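This site uses cookies to remember your settings. Accept | Manage choices
Filed under: Student Work > Food and Household Studies

Where Does the Fruit Go? A Term Report on Produce Waste in Shared Housing

By Leen Khasawneh and Ayman Geagea

Our report looks at how much fresh fruit gets thrown out in student apartments, and which kinds go first. We picked the Masri and Cadero buildings, where most kitchens are shared by four to six people. Between them the two buildings house 439 students.

We put a collection bin on each floor and asked residents to drop in any fruit they would otherwise put in the trash. We emptied the bins every evening at 7 p.m. and sorted what was there by kind and condition. Collection ran for 9 days in August, while summer classes were still on. We left out peels and cores and only logged whole pieces or pieces more than half left.

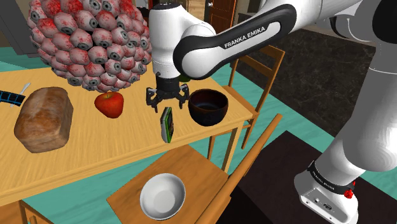 Figure 1. Robot arm over a light wooden table, gripper open.

In all we logged 643 pieces. Bananas made up the largest share, followed by apples and then oranges. Berries were hard to handle as pieces, so we weighed them and list them in a separate table in the appendix. Masri had more waste per resident than Cadero. We think the main cause is the grocery store next to Cadero, where people can buy one or two pieces at a time. Masri residents mostly shop once a week and buy bags.

Condition surprised us more than the totals. Over a third of the apples had only a bruise or a soft spot and were still fine to eat. Most of the bananas were brown all over. Several residents told Ayman they had planned to bake with them and ran out of time.
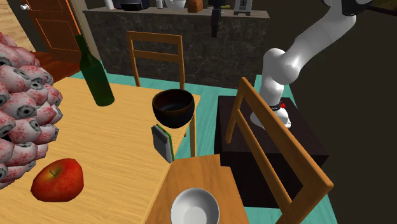

Does keeping apples in the fridge make them last longer?
They usually keep for several weeks in the fridge, compared with about one week in a warm kitchen.

We also handed out a short survey with the free form tool Osis. People who kept fruit on the counter said they ate it sooner but lost more of it. People who used the crisper drawer often forgot what was in there, mainly in kitchens where the drawer was shared.

There are some weak points in our method. Residents knew we were collecting, which may have changed what they bought. One bin on the third floor of Masri was moved to the laundry room for a day and that floor's numbers are low. Our scale also had to be replaced on the second day.

If the project runs again, Leen would like to start in the fall, when the buildings are full, and add vegetables. The raw log and the survey questions are in the appendix.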